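Lustska Two-Tone Cutting Board, rectangular, with juice groove
Kitchen > Boards and Blocks > Everyday boards

In stock. Ships from the Kestton warehouse in 2 working days.

Most of what gets written about cutting boards is nonsense, so we will try to keep this page short on adjectives. The Lustska is a slab of brown wood with a lighter stripe running across it, rounded corners, and a groove around the edge. It has no handle, no feet, no slot for a phone and no drawer for scraps. You put it on the counter and you cut things on it.

We were not keen to stock another wooden board. We already carry the plain Nowakowski and it sells fine. What changed our minds was leaving a Lustska out on a working counter through July and finding that it was still the one people reached for. That is not science and we don't claim it is.

About the stripe. The maker's leaflet says it "guides the eye and the blade." We have cut a lot of onions on this board and have not been guided anywhere. The stripe is a piece of lighter wood and it looks nice. If you would pay less for a board without it, buy the Nowakowski, which we will happily sell you.

About the groove. It is thin. It will deal with a tomato or an orange. It will not hold the juices from a large roast, whatever the leaflet implies, and if you carve big joints every Sunday you want a deeper board than this one. Kazimiera Dudek, our buyer, tried it with a leg of lamb and used up most of a roll of paper towels.

Where it lives. The usual complaint about big boards is that they eat the counter. Fair enough. This one is meant to stay out, so think about what else is already standing there before you order. A toaster oven takes a surprising amount of depth, and then there's the toaster, and then whatever has collected along the wall.

The board on a marble-patterned counter, with the toaster, the toaster oven and a teal canister for company:

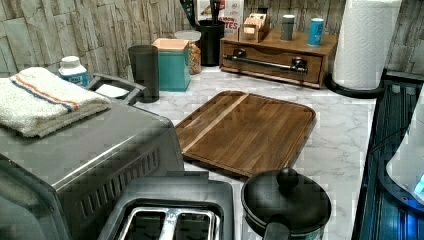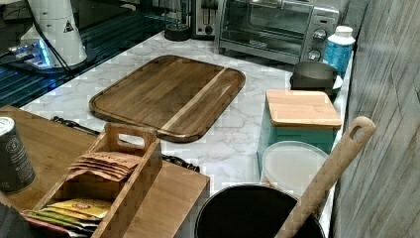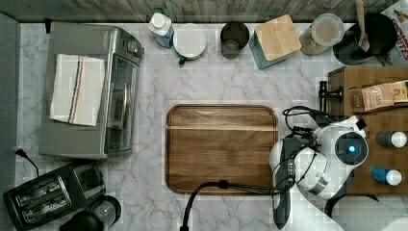
Roman Bielecka wrote to us that the board is good but the care advice is overdone - he oils his when it looks thirsty, skips the monthly schedule in the leaflet entirely, and has seen no difference between his and his sister's, which gets the full treatment. He also thinks the price is a bit cheeky for something with no feet.

We agree with him on the schedule. Oil it a few times before first use, let each coat soak in overnight, and after that go by eye. Any food-safe mineral oil will do. The Bevarari board cream sold alongside it is pleasant stuff and smells of beeswax, but it is mostly mineral oil in a nicer tin, and you should know that before adding it to the cart.

On the feet we are less sure. Boards with rubber feet grip better, but you can only use one side and the feet tend to come unglued. The Lustska can slide on a polished counter if you are chopping hard. Put a damp dishcloth under it. Take the cloth away afterward, or the underside will stay wet and the board may cup.

Washing: by hand, both sides, then stand it on edge to dry. No dishwasher. We mean it. Of the returns we have had on this board, 6 were for splitting, and every one of those had been through a machine. We don't refund those anymore.

Toaster ovens: leave a gap. A board pushed up against a hot appliance day after day will dry out faster on that side. And don't store it on top of one while it's on, which we would have thought was obvious until the emails started.

Knife marks will show. They show on every wooden board, including the ones advertised as self-healing. Light sanding with 150 grit, along the grain, takes most of them off - then oil it again.

What's in the box
1 board
1 leaflet (see above for our opinion of it)

Not in the box: oil, cream, or any of the kitchen things in the photos.

Stripe position and color vary from board to board. We can't pick one out for you and we won't swap one because the stripe is paler than you hoped.

Returns accepted within 19 days if the board is unused and unoiled. Return shipping is yours to pay unless it arrives cracked, in which case send us a photo first and keep the packaging.

Page checked Tue 10 September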